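Repair as a Design Brief: Report on the Brollside Studio Project
Student: Daniyal Ghauri
Submitted: 6 Sep 2020

1. Purpose of the project

The Brollside studio asks final-stage students to choose an everyday item and to reconsider how it is made, sold and kept in use. This report concerns household textiles, in particular napkins, tablecloths and plain aprons. The question set at the start was whether a textile can be designed so that its owner is willing to mend it, and whether the mend can form part of the pattern.

The work was carried out under the Kadlec module on material culture. It was assessed on a written report, a sample book and a short oral presentation.

2. Background reading

The first weeks were given to reading on darning, patching and the history of the household mending box. Much of the literature treats visible mending as a craft revival. A smaller part considers it from the side of the manufacturer, where the choice of weave, hem and thread decides how easily a repair can be made at home. The project follows this second line. It was agreed with the tutor that fashion garments would be left out, as fit and sizing would have required a separate study.

3. Method

Five households agreed to keep a mending diary through July. Each received a set of plain cloths, a card of thread and a printed guide prepared for the project under the working title Gisia. Participants were asked to note when a cloth was damaged, what they did about it and how they felt about the result. The budget for materials was £400, most of which was spent on cotton and on the printing of the guide.
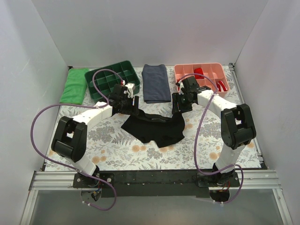 Figure 1. Black cloth held at its upper edge by two grippers, on a surface with a grey and orange botanical print.

The diaries were read twice, first for practical matters such as the type of stitch, and then for opinions on appearance. Entries came to 2,370 words in total. They were sorted by hand under the headings of tears, stains, worn hems and loose threads.

4. Findings

Worn hems were mended more readily than tears in the middle of a cloth. Several diaries describe a central tear as having spoiled the piece, even when the owner thought the darn was neat. Contrasting thread was welcomed on dark cloths and disliked on pale ones. The guide was used mainly for its drawings, and the written instructions were seldom mentioned.

One household passed its cloths to a neighbour, so its later entries could not be compared with the rest.

5. Proposal

The final design is a cloth named Uvusell, woven with a faint grid that gives the mender a line to follow. Spare thread is stitched into the hem at one corner. Two versions were sampled, and the wider grid was selected after advice from the weaving workshop. The sample book records both, together with the thread weights tested. Washing trials on the spare thread had not been completed at the time of submission and will be reported in an appendix.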